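Pad rules for hand-held grippers around small glass bottles?
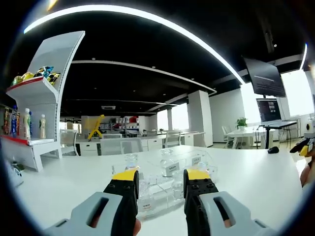 Page 6

Need a sanity check on our house rules. We do handling runs with two hand-held grippers, one per hand, small glass bottles of clear liquid in a clear acrylic rack. Right now the sheet on the wall says "inspect pads regularly" and thats it. Regularly is what?? Also is there a proper standard for hand-held ones or do people just borrow the robot arm stuff. Need something written down before November, and short enough that people read it.

Tags: Grippers > Safe handling > Glass

Posted by prevwood_bench

Don't know of one written just for hand-held. We did our own, half a page. Copy what you like:

Pads checked at start of every session, and swapped every 400 grips even if they look fine. Any nick, swap now.
Open the fingers wider than the rack before you come in. Come in straight, both sides level. Never from one side -- the rack slides.
Bottle labels face the operator. Read it before you close. Clear liquid is clear liquid, the label is all you've got.
Nothing on the table inside the reach of either hand. Mouse, phone, cup, all of it off or pushed well back.
Fingertips stay behind the shell, not poking thru the slots.
Max 6 bottles per rack.

Second gripper parks open and still while the first one is working. That rule took the longest to stick. We log breakages too, 13 last year before the sheet and most were two hands going for the same rack.

Posted by Quispe

400 is way too often imo. We go 1,000 on ours (Zillberg pads, soft ones) no problems. Just look at them.

Posted by kinance_floor2

Depends on the pad, so go by whatever your supplier prints and write that number on the sheet. But for glass I'd stay on the low side like Quispe. Couple things to add -- acrylic throws reflections and you see two edges where theres one, so if you're working off a camera view do a slow practice close first. And put down who stops the session if something cracks. Ours says anybody can, no asking. Gloves and a tray before anyone touches the peices.

Posted by rackrat

Last updated June 2024

Contact the moderators | Copyright the posters | Back to top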